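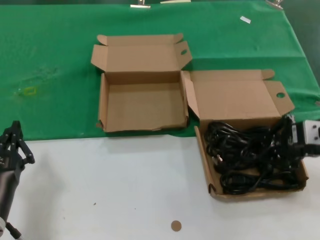 Tuck-top mailing box

A tuck-top mailing box (I've also heard mailer box, postal box, flip-lid and, from my aunt, "those nice brown ones") is a shallow cardboard box with a hinged lid, folded up from one flat sheet of corrugated board. The lid and the tray are all one piece, the lid closes by pushing a flap down inside the front wall, and you don't need tape to put it together. I've been writing the packaging entries on this site since a rather dull May, and this is the one I've looked forward to most, because I use these boxes for everything!

Name

There's no single agreed name. Trade catalogues tend to use a style number, shops say "postal box", and people who make things at home and sell them mostly say "mailer". I've gone with tuck-top because it tells you what the lid does. Don't confuse it with the crash-lock carton, which has a glued base that pops into shape, or with the plain slotted carton, which has four flaps top and bottom and needs taping at both ends.

Construction

The box starts life as a flat shape called a blank, cut and creased by a die. Most small ones are made of single-wall board, meaning two flat sheets of paper with one wavy sheet (the fluting) glued between them. Finer fluting gives crisper folds, and on a small box that makes a real difference. I've had some made from thick, chunky board where the lid simply wouldn't lie down.

The parts are usually named like this, though you'll meet variations:

Tray: the bottom half, a floor with four low walls.
Lid: the top panel, joined to the back wall along a crease.
Tuck flap: the strip along the free edge of the lid, which slides down inside the front wall.
Side flaps, or ears: the small pieces at either end of the lid or beside the tuck flap. On some patterns they go inside the tray, on others they slot into the walls.
Roll-over walls: side walls that fold back over themselves and lock into slits in the floor with little tabs. Two layers of board at each side, so these are the strong bits.
Finger hole: a small round hole punched through a flap. Not every pattern has one, but it gives you something to hook a fingertip into when the lid is being stubborn.

Putting one together

It takes me 18 seconds a box when I'm in the swing of it, and a good deal longer for the first few while I remember which way up the blank goes. Lay it with the inside facing you. Fold every crease once and let it spring back. Raise the front and back walls, turn the little corner pieces inwards, then roll the side walls up and over so they trap the corners, and press the tabs home. The lid comes last.

The mistake I made for ages was forcing the tabs in with a thumb. The board goes soft and starts to fray at the edge, and after that the wall never sits quite flat. A ruler pressed along the whole length is much kinder to it.

Sizes and buying

Sizes are given as length, width and depth, and you do need to check whether the seller means inside or outside measurements! The difference is only a few millimetres, but I once ordered a bundle of 200 for notebooks that turned out to be exactly as wide as the outside of the box. They've been holding seed packets and odd screws ever since.

My own supply comes from Delerik, whose small brown box is listed as number 3848 and sold in packs of 30. Briner makes a near twin with a slightly deeper tray and a tighter tuck flap, which I like for posting and find annoying in a drawer. There's a third one from Isska that comes white on the outside, very smart, but it shows every grubby fingerprint, and mine are never clean.

Uses

Posting is the obvious one. The low shape suits books, soap, socks, jewellery, cakes if you're brave, and anything small enough to go through at the cheaper rate.

The other great use, and the one closest to my heart, is cables. A shallow tray with a lid is very nearly perfect for a muddle of leads: you can see the lot as soon as you open it, and nothing sinks to the bottom the way it does in a bucket or a carrier bag. The lid also keeps the dust off. I do one box per kind of lead (charging, sound, telly, "no idea but it might be important") and write on the end in pencil. Loops about the width of the tray sit best. Wind them any tighter and a stiff cable fights its way out, usually lifting the lid a bit while it's at it.

The Tripathi method, which was doing the rounds on tidying forums when I first got into this, has you set an empty box next to the full one and move things across a lead at a time, untangling as you go. I was sniffy about it to begin with (it sounded like twice the work) but it's a calm way to spend an evening, and you do find plugs you'd given up on.

Wear and repair

The weak points are the lid crease and the front wall. The crease goes furry after a lot of opening and will eventually split, which a strip of paper tape along the outside will put off for a good while. Front walls get bent outwards by people pulling things over them. You can fold them back, but once the fluting is crushed they'll always lean a little. Damp is worse than either, so a shed is a poor home for them.

Recycling

Plain brown boxes can go in with paper and card almost everywhere. Pull off any plastic labels first, open the tabs and flatten the box. I usually cut mine up for drawer dividers before it gets to that stage.

See also: Crash-lock carton; Corrugated board; Paper tape; Drawer divider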